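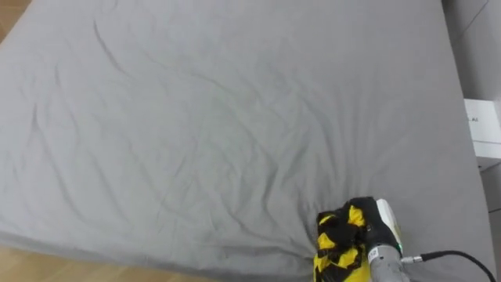
Minttu Kinnunen has run the guest house at Skivness for long enough to know what people complain about. In the first years it was the road. Then it was the internet connection, until that was fixed. Now it is almost always sleep.

"They come up here for the quiet and then they can't sleep in it," she says. "I used to take it personally."

The house was built in 1906 for the manager of the Ikonen sawmill and his family. It sits on a low rise above the old loading dock, with birch on three sides. Kinnunen bought it from the mill manager's granddaughter and opened with two rooms for rent. There are 4 now, all on the upper floor, and she has no plans to add more.

We talked in her kitchen on an afternoon in December, when it was already dark outside. She kept getting up to check on a pot of stock.

The first thing she changed was the heating. The upstairs rooms had been kept as warm as the downstairs ones, which was how the previous owner liked it. Kinnunen turned the radiators down and waited for someone to object.

"One person asked for another blanket. I gave him another blanket. That was the whole experiment."

She now turns the bedroom radiators off in the late afternoon and leaves it to guests to turn them back on. Most don't. The older ones tell her it reminds them of childhood bedrooms, and the younger ones tell her they read something about it.

Bedding took longer to sort out. She started with heavy quilts that had come with the house and found they were too warm in summer and impossible to wash in her machine. She tried a wool filling for a year and liked it, but it took two days to dry if anything was spilled on it. What she uses now is a plain light duvet, one per person even in the double beds, with a second one folded in the closet.

"Couples from abroad sometimes ask where the big duvet is. I say there isn't one. By the second morning they've usually come around to it, or they're too polite to bring it up again."

On sheets she is strict. They have to be cotton and they have to fit. A sheet that comes off the corner in the night will wake a person up, she says, and they won't know what woke them. She buys them a size deeper than the mattress label suggests and washes them several times before a guest sleeps on them. She doesn't iron.

"My mother ironed sheets. She ironed dish towels too. I decided at some point that I'd go for walks."

The dark is a different problem. In winter nobody needs help with it, but in June the sun hardly goes down, and the original windows upstairs are tall and let in a great deal of light. Kinnunen put up curtains the first summer, then thicker curtains, and finally asked Santeri Räsänen, a carpenter from the village, to look at the inside shutters that had been stored in the barn since before her time. Most of them could be saved. He planed the edges, replaced the hinges and hung them back in their frames.

"They don't close perfectly," she says. "There's a line of light down the middle. I've slept in every one of those rooms and the line never bothered me, but I do mention it when people book."

Noise was the part she expected to be easy. There is no traffic after the last ferry. But an old wooden house makes sounds of its own, and guests from the city noticed every one. The stairs were the worst. Räsänen fixed two of the treads and told her the rest would have to come up completely, so she put down a runner and left it there.

She also took the clocks out of the bedrooms. One guest, a retired teacher named Iida Lindqvist, wrote afterward to say she had looked for hers all evening and then slept until nine. Kinnunen keeps the letter in a drawer with the ferry timetable.

Does she sleep well herself?

"In winter, yes. In summer I'm up at five because there's breakfast to do, and I go to bed too late because it's light. I know exactly what I'm doing wrong."

She charges the same rate all year and serves breakfast until ten. She has been asked to start earlier, mainly by hikers, and leaves bread and cheese out for them the night before -- the coffee they have to make for themselves. The house is closed for three weeks each November, when she paints whatever needs painting and goes to see her sister.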